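People keep asking me if a robot can do the housework yet. Short thread, from someone who fixes appliances in Grandby and reads too much about this.

Floors, yes. My vacuum has done 572 runs and I've had to rescue it from the bathroom mat on maybe half of them.

Dishes, sort of. The dishwasher is the robot. It still wants a person to load it.

Laundry: the washing was solved long ago. Folding is slow. I watched a demo of one towel that took 2 minutes, and it was a small towel.

The shop in Filley where I buy parts has a machine that moves bins all day – same bins, same shelf height, good lighting. It does that well.

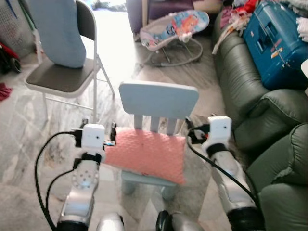

Tidying a living room is the job I'd pay for. There's no fixed shelf height and everything is a different kind of stuff. Take a kid's chair with a knitted cushion on the seat: two grippers can come at it from both sides, but the chair is stiff and the cushion isn't, so they need different handling. Then there's the pile of clothes on the sofa.

My guess is chairs first, clothes a good while after. I'm still picking up my own socks in the meantime.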